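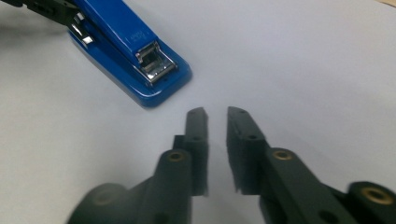
통합검색 검색어를 입력하세요 상세검색

보도자료

랜햄(Ranham) 칼리지 학생 로봇 동아리 '부르켄(Wurken)', 5월 팔틴(Paltine) 학생 로봇 조작 대회 본선 진출
파란 스테이플러와 봄을 보낸 학생들, 책상 정리 종목에서 '두 손 협동' 과제에 도전

조회 3416 · 공유 3

랜햄 칼리지는 교내 학생 로봇 동아리 '부르켄'이 5월에 열리는 팔틴 학생 로봇 조작 대회의 책상 정리 종목 본선에 오르게 되었다는 반가운 소식을 재학생과 학부모님, 그리고 그동안 동아리를 아껴 주신 지역 주민 여러분께 전합니다. 부르켄이 이 대회 본선 무대에 서는 것은 동아리가 생긴 뒤로 처음 있는 일이라, 소식이 전해진 날 저녁에는 공학관 복도가 꽤 늦게까지 시끌시끌했고, 옆 강의실에서 회계학 보강을 듣던 학생들까지 무슨 일인가 싶어 나와 보았다가 함께 박수를 치고 돌아갔다고 합니다.

책상 정리 종목은 말 그대로 책상 위에 놓인 사무용품을 로봇이 제자리에 옮기거나 가지런히 돌려놓는 종목입니다. 듣기에는 소박하지만 해 본 학생들은 하나같이 고개를 젓습니다. 지우개나 풀처럼 어느 쪽으로 잡아도 괜찮은 물건이 있는가 하면, 스테이플러처럼 윗부분과 받침이 따로 움직이고 표면이 매끄러워 집는 방향을 잘못 고르면 빙그르르 돌아가 버리는 물건도 있습니다. 사람이라면 손끝 감각으로 슬쩍 고쳐 잡고 말 일을 로봇에게 가르치려면 그 '슬쩍'을 수없이 보여 주어야 하고, 부르켄 학생들이 지난 학기부터 붙들고 있는 일이 바로 그것입니다.

학생들은 손에 쥐는 두 손가락 집게에 카메라를 달아 물건을 집고 돌리고 내려놓는 동작을 직접 해 보이고, 그 기록을 모아 로봇 학습에 씁니다. 이렇게 쌓인 시연 기록이 본선 신청 마감 시점까지 모두 2591회였습니다. 처음에는 한 사람이 집게 하나만 들고 연습하다가, 예선을 치른 뒤부터는 집게 두 개가 마주 보고 한 물건을 다루는 '두 손 협동' 과제로 옮겨 갔습니다. 한쪽이 물건을 붙잡아 주는 동안 다른 쪽이 다가가 자리를 잡는 과제인데, 연습 상대가 누구냐에 따라 호흡이 달라지는 것이 꼭 이인삼각 같아서 학생들 사이에서는 과제의 정식 이름보다 '이인삼각'이라는 별명이 더 자주 쓰입니다.

동아리를 지도하는 헤이즐 야지(Hazel Yazzie) 교수는 본선 진출 소식에 이렇게 소감을 전했습니다.

"저는 이 학생들이 스테이플러 하나를 두고 그렇게 오래 토론할 수 있을 줄은 몰랐습니다. 앞코부터 다가갈 것인지 뒤쪽 경첩 가까이를 잡을 것인지, 받침을 눌러 줄 것인지 말 것인지를 가지고 저녁도 거르고 이야기하더군요. 옆에서 듣고 있으면 저도 모르게 끼어들고 싶어지는데, 지도교수가 끼어들면 토론이 끝나 버리니까 꾹 참고 커피를 사러 나가곤 했습니다. 본선에서 어떤 성적을 내든 저는 이번 봄을 오래 기억할 것 같습니다."

연습은 매주 월요일 오후 공학관에서 이루어집니다. 흰 상판 위에 물건을 하나 올려놓고, 자리를 조금씩 바꾸고, 각도를 비틀고, 다시 처음부터 해 보는 시간이 길게 이어집니다. 구경하러 온 신입생이 "오늘은 스테이플러만 하나요?" 하고 물으면 선배들이 "오늘도 스테이플러예요!" 하고 웃으며 대답하는 것이 어느새 동아리의 인사말처럼 되었습니다.
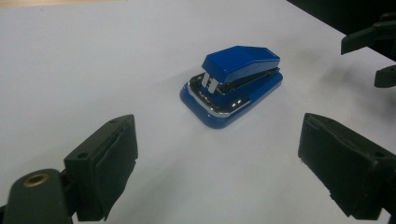 최종 수정: 월요일 오후 4:10

부르켄은 전공을 가리지 않고 회원을 받는 동아리입니다. 기계공학이나 컴퓨터공학을 공부하는 학생이 많은 것은 사실이지만, 이번 본선 팀에는 유아교육을 전공하는 학생도 있고 물리치료 과정을 밟고 있는 학생도 있습니다. 본선 팀은 3명으로 꾸려졌는데, 한 사람은 집게를 맡고, 또 한 사람은 마주 보는 집게를 맡고, 나머지 한 사람은 기록을 살피며 다음에 무엇을 바꿔 볼지 정리합니다. 역할은 고정해 두지 않고 연습 때마다 돌아가며 맡습니다. 서로의 자리에 앉아 보아야 상대가 무엇을 답답해하는지 알게 된다는, 선배 기수부터 내려오는 방식입니다.

물리치료 과정의 팀원은 손의 움직임을 말로 옮기는 데에 남다른 솜씨를 보여 팀에 큰 보탬이 되었습니다. 이 학생은 "수업에서 엄지와 검지가 마주 닿는 동작을 배우고 온 날이면 집게를 쥐는 느낌이 달라져요. 사람 손은 물건에 닿기 전에 이미 모양을 잡고 있거든요. 그래서 저희도 집게를 얼마나 벌리고 다가가야 하는지를 먼저 정해 두고 시작해 보자고 했는데, 그다음부터 기록이 훨씬 고르게 나왔어요"라고 이야기해 주었습니다.

유아교육을 전공하는 팀원의 이야기도 전해 드리고 싶습니다. 이 학생은 원래 친구를 따라 설명회에 왔다가 과자가 맛있어서 끝까지 앉아 있었다고 하는데요(과자는 헤이즐 야지 교수가 직접 골랐습니다), 지금은 동아리에서 기록 노트를 가장 꼼꼼하게 쓰는 사람으로 통합니다. 시연이 매끄럽지 못했던 날에도 어느 대목에서 손이 머뭇거렸는지, 마주 앉은 친구와 어떤 말을 주고받았는지까지 적어 두어서, 나중에 들어온 회원들이 이 노트를 교과서처럼 돌려 읽고 있습니다.

순탄한 일만 있었던 것은 아닙니다. 예선을 앞두고는 카메라 설정이 서로 다른 채로 하루치 기록을 모아 버려 그날 것을 통째로 빼고 다시 시작해야 했습니다. 집게 끝에 씌우는 패드를 어떤 재질로 할지도 의견이 오래 갈렸습니다. 매끈한 플라스틱 표면을 생각하면 잘 달라붙는 쪽이 좋지만, 너무 달라붙으면 내려놓을 때 물건이 딸려 올라오기 때문입니다. 결국 학생들은 두 가지를 모두 써 보고 기록을 나란히 비교하기로 했고, 비교표를 만드느라 주말을 반납한 끝에 팀 안의 합의를 이루어 냈습니다. 비교표는 대회가 끝난 뒤 다른 학교 동아리에도 나누어 줄 계획입니다.

본선 준비에는 지역 공구 상점 포스버그(Forsberg)의 도움도 컸습니다. 포스버그는 지난 학기부터 학생들이 필요로 하는 나사와 고정 부품, 작업등을 후원해 왔고, 가게 한쪽 작업대를 토요일 오전마다 비워 학생들이 부품을 손볼 수 있게 해 주었습니다. 가게 식구들은 학생들이 올 때마다 이번에는 또 무엇이 헐거워졌느냐고 물으며 부품 서랍을 열어 주셨다고 합니다. 랜햄 칼리지는 이 자리를 빌려 포스버그에 깊은 감사의 마음을 전합니다.

팔틴 대회 본선은 하루 동안 치러지며, 각 팀에는 3번의 시도가 주어집니다. 대회장에서 어떤 물건이 나올지는 당일 아침에 공개됩니다. 부르켄 팀은 스테이플러가 나오면 물론 반갑겠지만, 그것만 믿고 갈 수는 없는 노릇이라 요즘은 테이프 커터와 펀치, 뚜껑 달린 필통으로 연습 범위를 넓혀 가고 있습니다. 펀치가 생각보다 무거워 첫 연습에서는 두 사람이 동시에 "어!" 하고 소리를 질렀다는데, 그 덕분에 무게가 있는 물건을 다룰 때에는 들어 올리기 전에 서로 말로 신호를 주자는 약속이 새로 생겼습니다.

헤이즐 야지 교수는 본선을 앞둔 학생들에게 이런 당부도 남겼습니다. "대회 날에는 다른 팀이 하는 것을 많이 보고 오면 좋겠습니다. 같은 물건을 놓고도 학교마다 다가가는 길이 다를 텐데, 그걸 가까이에서 볼 기회가 흔치 않으니까요. 점심은 꼭 챙겨 먹고, 궁금한 것이 있으면 부끄러워하지 말고 물어보세요. 저는 관중석에서 조용히 응원하겠습니다. 조용히 하겠다는 약속은 지키도록 노력해 보겠습니다."

동아리는 본선에 앞서 재학생과 주민 누구나 들를 수 있는 공개 연습을 엽니다. 공개 연습은 월요일 오후 3시부터 공학관 1층에서 진행되며, 따로 신청하지 않고 편하게 오시면 됩니다. 학생들이 연습하는 모습을 지켜보실 수 있고, 원하시는 분은 집게를 직접 쥐고 책상 위 물건을 옮겨 보실 수도 있습니다. 초등학생 이하 어린이는 보호자와 함께 와 주시기 바랍니다. 공학관 앞 주차장은 자리가 넉넉하지 않으니 도서관 옆 주차장을 이용하시면 조금 걷더라도 한결 수월하실 거예요.

집에서 쓰지 않는 사무용품을 기증해 주시는 것도 큰 도움이 됩니다. 모양과 크기, 색이 다양할수록 연습거리가 풍성해지니 오래된 스테이플러나 펀치, 연필깎이가 서랍에 잠들어 있다면 공개 연습 날 들고 와 주세요. 칼이나 가위처럼 날이 드러난 물건은 안전을 위해 받지 않습니다. 기증하신 물건은 연습에 쓰인 뒤 상태가 괜찮은 것을 골라 학생회 비품으로 넘길 예정입니다.

새 회원 모집은 대회가 끝난 다음에 시작합니다. 로봇을 만져 본 경험이 없어도 괜찮고, 프로그래밍을 몰라도 괜찮습니다. 들어오면 먼저 선배와 짝을 지어 집게 쥐는 법부터 익히고, 기록을 정리하는 법과 장비를 보관하는 법을 차례로 배웁니다. 월요일 오후 연습에 꾸준히 나올 수 있는지가 가장 중요한 조건이며, 아르바이트나 실습으로 빠지는 날이 있다면 미리 의논해 조정할 수 있습니다. 모집 안내문은 공학관 1층 게시판과 학교 누리집에 함께 올라갑니다.

본선 결과는 대회가 끝나는 대로 학교 누리집을 통해 알려 드리겠습니다. 취재를 원하시는 언론 관계자께서는 랜햄 칼리지 홍보실로 연락해 주시면 학생들의 수업 시간을 피해 인터뷰 일정을 잡아 드립니다.

공유하기 3 · 댓글 0

문의: 랜햄 칼리지 홍보실 | 저작권 © 랜햄 칼리지. 모든 권리 보유 | 맨 위로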